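4.2 Fixing the wall holder for the Kodow hand tool

Before you begin, switch off the Petridis supply and wait 2 minutes.

1. Clean the white panel with a dry cloth.
2. Hold the dark gray bracket on the panel with its flat ledge on top. Mark the holes with a pencil.
3. Drive the screws by hand - a power driver can crack the panel.
4. Place the small white cylinder upright on the ledge.
5. Bring the gripper slowly to the holder and practice the approach 9 times.

Caution: Keep cables away from the gripper fingers.

Note: In the Nambridge workshop, please write your practice runs in the Nornness log.

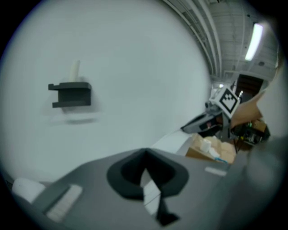

How tight should the bracket screws be?
Tighten them until the bracket does not move under your thumb, then stop.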